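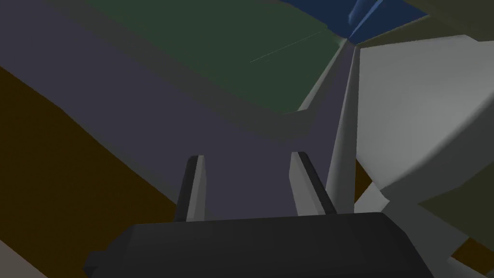

Patents & Trademarks > Ownership and Employment

My employer wants me to sign over a patent for something I built at home

Posted by millmont_tinkerer, 14 May 2026

I work in shipping for Thygesen, a company that makes valves. In January I filed a provisional application for a garden hose coupling I designed at home, with my own tools. My job has nothing to do with design. I mentioned it at work and now HR has sent me an assignment form. They say my employment contract covers "all inventions made during the term of employment." I have spent 1195 dollars on this so far, mostly on a patent search. Do I have to sign? The contract is from when I was hired and I don't remember reading that part.

Posted by pelbyroad

Don't sign yet. Get a full copy of the contract and read the whole invention clause, including any schedule at the back. Then look up your state's law. Several states limit these clauses when the work was done on your own time, without company equipment or information. Many of those same laws make an exception if the invention relates to the employer's business, and that is where you could have trouble -- a hose coupling and a valve are not that far apart. Someone will argue about it.

Also check your dates. A provisional lasts 12 months, so you have until next January to file the regular application, whoever ends up owning it. A one-hour consult with a patent lawyer cost me 800 dollars and was worth it. Bring the contract, the form and anything dated that shows where you did the work.

Posted by oldgasket

they cant take it if you made it at home. just ignore them

Posted by threeply

I would not ignore them. I did that at my last job and got a letter from their lawyers. Reply in writing that you received the form and are having it reviewed. Don't email drawings from your work account either.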